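제목: Re: [설비] 분전반 2차측 누전차단기 간헐 트립 건
날짜: 2021년 9월 6일

회신이 늦었습니다. 측정 결과부터 적습니다. 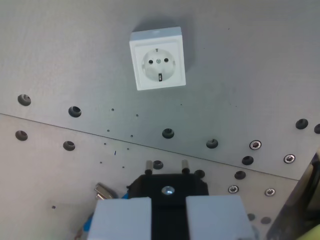 절연저항은 회로별로 분리해서 다시 쟀습니다. 부하를 모두 뽑은 상태에서는 전 회로가 기준치를 한참 웃돕니다. 배선 자체의 절연 불량은 일단 후보에서 뺍니다. 단, 4번 회로는 부하를 연결하면 대지 누설전류가 눈에 띄게 올라갑니다. 클램프미터로 상선과 중성선을 같이 물려서 잰 값이고, 접지선 단독으로 잰 값과도 일치합니다.

지난번 메일에서 인용합니다.

> 2월에 차단기를 Schnyder 제품으로 교체한 뒤로 트립 빈도는
> 줄었는데 없어지지는 않았습니다. 주로 아침에 장비를 한꺼번에
> 켤 때 떨어집니다. 차단기 불량으로 보고 한 번 더 교체하면
> 되겠습니까? 아니면 감도전류가 더 큰 것으로 바꾸는 게
> 낫겠습니까?
> 참고로 4번 회로에는 Trikis 전원장치 7대가 물려 있고,
> 나머지 회로에서는 트립이 없었습니다.

차단기 재교체는 권하지 않습니다. 테스터로 동작전류와 동작시간을 재 봤는데 둘 다 규격 안쪽입니다. 같은 물건을 또 달아도 결과는 같을 것입니다.

감도전류를 올리는 것은 더 안 됩니다. 콘센트 회로의 30mA는 인체 보호용 값입니다. 트립이 귀찮다고 100mA로 바꾸면 감전 보호가 빠집니다. 점검에서도 바로 지적됩니다.

원인은 전원장치 입력단 EMI 필터의 Y콘덴서로 봅니다. 대당 누설은 허용 범위라도 같은 상에 물려 있으면 거의 산술 합으로 쌓입니다. 정상 상태에서 이미 차단기 정격의 절반 가까이를 먹고 있고, 여기에 동시 투입 시 충전 돌입분이 얹히면 떨어집니다. 참고로 30mA 차단기의 부동작전류는 15mA입니다. 15에서 30 사이에서는 떨어져도 불량이 아닙니다. 아침에만 발생한다는 증상과도 맞습니다.

조치안은 다음과 같습니다.

1. 4번 회로의 부하를 2개 회로로 나누고 각각 누전차단기를 따로 둡니다. 예비 회로가 남아 있으니 전선관 추가 없이 됩니다.
2. 분리한 회로의 중성선이 서로 섞이지 않았는지 반드시 확인합니다. 차단기 2차측에서 중성선이 공유되면 누설이 없어도 떨어집니다. 예전에 Forarstead 현장에서 이걸로 이틀을 날렸습니다.
3. 전원은 순차 투입으로 바꿉니다. Zatero 지연 릴레이 재고가 있으면 그것으로 충분합니다. 지연은 대당 2초로 잡으십시오.
4. 그래도 간헐 트립이 남으면 단시간 지연형을 검토합니다. 이 경우에도 감도전류는 30mA를 유지합니다.

Y콘덴서를 떼어 내자는 의견도 있었는데 하지 마십시오. 전도 노이즈 기준을 못 맞추고 장비 인증도 무효가 됩니다. 콘센트 접지를 끊는 방법은 말할 것도 없습니다. 누설전류가 외함에 그대로 걸립니다.

접지 연속성도 같이 쟀습니다. 접지단자에서 분전반 접지바까지 전 구간 정상입니다. 다만 접지바 쪽 압착단자 하나가 헐거워서 다시 조였습니다. 이번 트립과는 관계없습니다.

측정값 원본은 자료실 1692번 글에 표로 올려 두었습니다. 측정할 때의 부하 조건도 같이 적었으니 비교하실 때는 조건부터 맞춰 주십시오. 회로 분리 후에 같은 조건으로 다시 재서 이 스레드에 올려 주시면 됩니다. A형인지 AC형인지도 명판을 보고 적어 주십시오. 지난 메일에는 형식이 빠져 있었습니다.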